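A visit to the Graltbridge textile mill open day
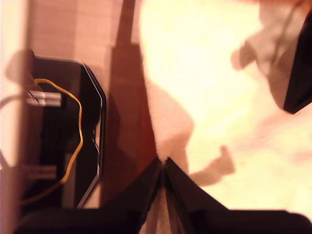 Is the mill worth a trip if you have no interest in weaving? I would say so for the building and the river walk alone, and the café does a decent lunch, though anyone who dislikes noise should keep away from the loom shed while it is running.

The open day was held in July 2022, the first after a long gap, and it was well attended. We came by train and walked up from the station along the canal, a flat and easy path until the last stretch, where it climbs steeply to the mill gate. There is a car park behind the old dye house but it was full by the time we arrived and cars were being sent back down to the school field.

Entry was free. Tours left from the yard whenever enough people had gathered, and we waited on a bench by the weighbridge with a leaflet and a map. The map is not to scale and leaves out the back stairs, so we went wrong later on.

The tour begins in the wool store, a long low room with very small windows. Fleeces used to come in at one end by cart and leave at the other in sacks. Our guide explained how they were graded by hand, by length and fineness, and passed samples along the line. The coarse ones went for carpets and the better ones for blankets, for which Graltbridge was mainly known. The room still smells strongly of lanolin.

From there we went up to the carding floor. Carding combs the fibres so that they lie more or less the same way before spinning. The machine on show was made by Hellström and came second-hand from another mill that had closed. It was switched on for a few minutes at low speed. It made less noise than I expected, more of a steady rumble that came up through the boards, and a child near us sat down on the floor to feel it better.

The spinning floor above was closed for repairs to the roof. We could look in from the landing, but the frames were under sheets and there was little to see. This was a disappointment, as the leaflet gives it a whole page.

The loom shed is the main attraction. It stands apart from the rest of the mill, on the ground, because the looms would have shaken an upper floor too badly. At its busiest it held 132 looms. Only 2 are now in working order and both were run for us, first singly and then together. Ear defenders are handed out at the door and you should take them. With both going it was impossible to hear the person next to me. The weavers who worked there learned to lip-read, and a recording of several of them talking about it can be heard in the small room afterwards. I thought the recording was the best thing on the tour and would have liked more time with it.

The cloth being woven was a plain grey blanket with a darker stripe at each end. The blankets are sold in the shop under the name Grimia, along with scarves and balls of undyed yarn. The full-size blanket was more than I wanted to spend, so I bought a skein of the yarn, which is thick and rather scratchy and will probably end up as a hat.

Lunch was soup and bread in the old canteen. The queue was long but moved quickly. There are tables outside on the river side, in the shade of the wall, and the weir makes a pleasant noise there.

In the afternoon we followed the mill race upstream to the sluice. The walk takes half an hour there and back and is muddy in two places even in summer. The original wheel has gone, scrapped when the mill went over to steam, but the wheel pit is open at the top and there is a railing to lean over. A board gives its depth and the date it was dug. Further on, the path joins the Nekport road and you can catch a bus back to the station if you do not want to return through the mill.

A few practical points. The upper floors are reached only by stone stairs, which are worn and uneven, and there is no lift. The loom shed, shop and canteen are all level. Dogs are allowed in the yard and on the river path. The shop takes cards but the canteen was cash only on the day we went. Tour groups are kept small in the carding room, so expect a wait on the stairs at busy times.

A shorter open day is planned for November, with the looms running but no river walk. The organisers hope to have the spinning floor open again by then. Places will be limited to 100 and need to be booked through the mill shop.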